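3.2 Setting up and maintaining the simulated cell

All of the episodes used in this paper come from one simulated cell, which we call Fenis. It holds a two-arm robot with a parallel-jaw gripper on the right arm, a long table, and a furnished room around them. We describe the setup in some detail, as most of the failed episodes in our first round were caused by the cell and very few by the policy.

The robot model was imported from the Felbridge arm description files. The joint limits in those files were correct, but the masses of the two wrist links were swapped, which made the right arm sag when it was held out to the side. We corrected the masses by hand and then checked each joint in turn by driving it to both ends of its range and holding it there for 20 seconds. A joint passed if it stayed within the position tolerance given in Table 2. The left elbow failed this check twice. The cause was a collision shape that overlapped the upper arm by a small amount, so that the solver kept pushing the two links apart. Shrinking the shape fixed it.

The gripper fingers needed a separate fix. With the default contact settings, thin objects such as knives slid out of the jaws as soon as the arm began to lift. We raised the friction on the finger pads and lowered the closing speed. The physics step was left alone, as a shorter step would have slowed every run.

The room was built from the Pindolano furniture set. Tabletop items are placed again at the start of each episode, and the two arms return to a start pose that is drawn from a list of 60. We removed any pose that brought a wrist into contact with the table edge.

3.3 Head view check

The head view is the main input to the policy, so it is checked before every batch. The neck joint has a roll offset, and the offset is also varied on purpose during training, which makes a wrong value hard to notice from the numbers alone. Ah-rin Son wrote a short script, Ifans, that loads a batch, renders the first view of each episode, and writes the neck and arm joint angles next to it. A person then looks through the views. Figure 3 gives one view with a strong roll, with the right gripper open and raised toward the window side of the room and the left gripper close to the table.
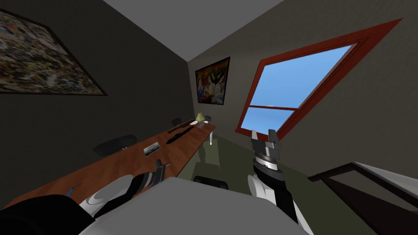

Figure 3. Head view from the Fenis cell with a strong roll.

The check is done in a fixed order. The operator first confirms that both grippers can be seen, then that no part of an arm passes through the tabletop, and last that the roll agrees with the logged neck angle. If any of these fails, the whole batch is held back and the neck joint is set to zero and calibrated again. Single episodes are not repaired by hand. We tried this early on and found that the same fault came back in the next batch.

In total we collected 3,298 episodes between December and Jul 15, 2024. Of these, 126 were dropped at the head view check. Most of the dropped episodes came from two batches recorded just after an update to the renderer, when the neck offset had been read in degrees instead of radians. The loader now stops with an error if the offset is outside the range of the joint. The remaining episodes were passed to the training split described in Section 4 without further changes.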